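Last updated: 30 Jun 2025

Grapes, Strawberries and Slatted Crates: the Pokbridge Fruit Corner

If you have ever walked past a good fruit stand and slowed down without quite meaning to, you already know what we have been chasing in our little corner at Pokbridge. We started on it in April with a stack of pale slatted crates, a tangle of green leaves and far more opinions than we needed, and it has become the part of the room that everyone drifts toward first thing in the morning (me included, usually with a coffee I should not be carrying that close to the fruit).

We leaned hard on artificial fruit and greenery for this one. I was a bit of a snob about that in the beginning, I will admit it! My memories of pretend fruit are all from a bowl on my grandmother's sideboard, with a waxy banana that had a dent in it, and I could not imagine filling a whole stand that way. But the leaves now are lovely, and a stand that still looks fresh after 28 days of people leaning over it is a wonderful thing to have. The crates came through Hellström and the order number was 2824, which I only remember from reading it down the phone so many times while we waited for the delivery.

Click through slowly, there is no rush, and I have put a few words with each one.

Red grapes over the open crate

My favorite color in the whole corner is this dark red, somewhere between crimson and maroon, with a bit of pink where the light catches it. The bunch is a nice full cone, packed in tight, with one small green leaf hanging underneath, and the crate below has nothing in it yet. Farther up the long gray table are the strawberry plants, already settled in their own crate with the red berries tucked down among the leaves, and the pile of pale green grapes is close by. I love a crate at this stage, when you can still see the slats across the bottom and it could turn into anything.

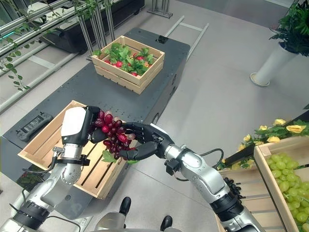 A few words on filling a crate

We went back and forth on this for ages, and I am still not sure we have finished arguing. My own way is to lay the biggest bunch in first, a little to one side, and let the wide end rest against the slats. Then a leaf or two goes under it – only under, or you lose the shape of the fruit. The strawberry plants are easier and you can more or less drop them in and fluff them up, although it does pay to turn the leaves outward and go looking for any berries that have slid down out of sight.

Dark fruit wants company of its own kind, I think. We tried mixing everything together one afternoon, reds and greens and the strawberries all in a heap, and it looked like the end of a very long picnic. Keeping one color family to a crate was a suggestion from the Prolgate shop, where they have been doing window fruit for eight years, and I have been grateful for it ever since.

Green grapes above the tilted stand

The pale green ones have such a pretty, slightly see-through look to them, and this large bunch with its broad leaves spreading out at the top shows it off beautifully. The stand itself is light wood on a black metal frame, set at a slant. More green grapes are in the upper crate, including a cluster with a pinkish blush that I am very fond of, and down in the lower crate the near-black purple bunch and the deep burgundy one sit side by side. There is greenery along the edges as well, and I would happily add more if anybody let me.

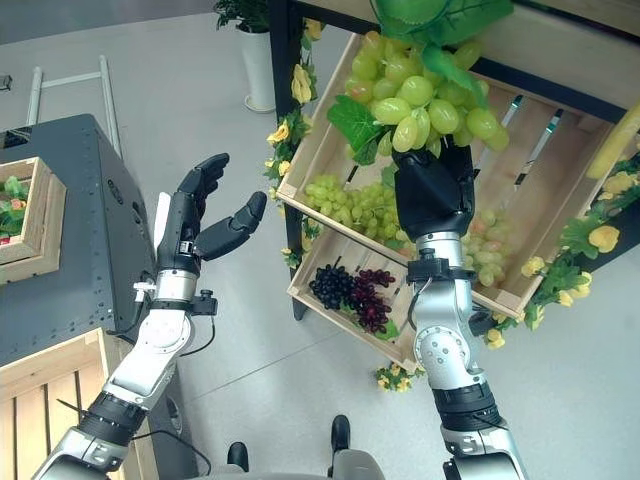

A reader from Luludwood wrote in to say that the slant is what makes a stand like this work, and that on her own flat table the back row of fruit might as well have stayed in the cupboard. She wanted to know too whether the bunches ever slide down to the front, and she mentioned that she rolls up a bit of brown paper and tucks it behind the leaves to hold hers in place.

I wrote back that ours do creep a little, the round green ones more than the others, and that I was going to steal the brown paper idea at once. We have used it in the lower crate since then and it is very good, though you do want to scrunch the paper first so it has some grip to it. She also asked about dusting. A soft, dry paintbrush, the wide kind, and go gently around the stems.

Lemons are next, if I can find some with decent leaves.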